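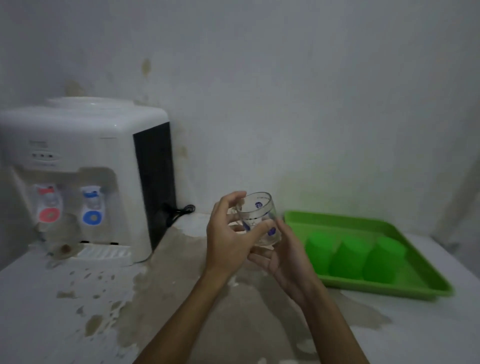 Jara household chores project: progress report to the Gotilgate fund
Prepared by Noreen Mirani, 01/09/2026

Since our last report we have moved out of the test kitchen at Mokton and into the shared kitchen at Nevesby, and I am very glad we did. It is a real kitchen with real mess, and the project has learned more from it than from anything we built ourselves.

What we are working on

The question you funded is a plain one: can a machine do the small kitchen jobs that people do without thinking? We chose drinks and clearing up. That means fetching a glass or a cup, filling it at the dispenser, putting it down where someone can reach it, and later washing it, putting it back and wiping the counter.

Where we have got to

We now have 1629 usable recordings of people doing these jobs by hand, out of 2875 made. Most of those we threw out were lost to poor light or to hands going out of view, and Gijs Wuyts has since changed the head mount, which has helped a lot.

Plastic cups are going very well! The arm picks them up, turns them over and sets them upside down on a tray, and Hortensia Durán now leaves it to run through a full tray while she gets on with other things. Filling from the cold tap works on most tries. We have kept the hot tap out of bounds for the machine and would like to leave it that way until the grip is better.

Clear glass is still hard. The depth sensor looks straight through it, and a mug with a handle is worse than a plain tumbler – people shift their fingers all the time as they turn one, and they use both hands to do it. Emiliano Gaete has been going through the two-handed recordings slowly, and his new grip planner held a glass mug in 37 trials last month without a drop. It is slow, but I was thrilled to watch it.

Wiping is somewhere in between. The arm covers the counter neatly enough, but it cannot yet tell an old stain from a fresh spill, so it goes back over marks that will never come off with a cloth. Sebastián Gaete is trying a simple check: wipe twice, compare, move on.

So, can it do the chores yet? Some of them, with a person in the room. I would not leave it alone with the glassware.

Next steps

Glass mugs first, then the wiping check. We would also like to add 2 more kitchens before the winter, both with different dispensers and darker worktops. Spending is on plan, apart from the new head mount, and Gijs will send the figures separately.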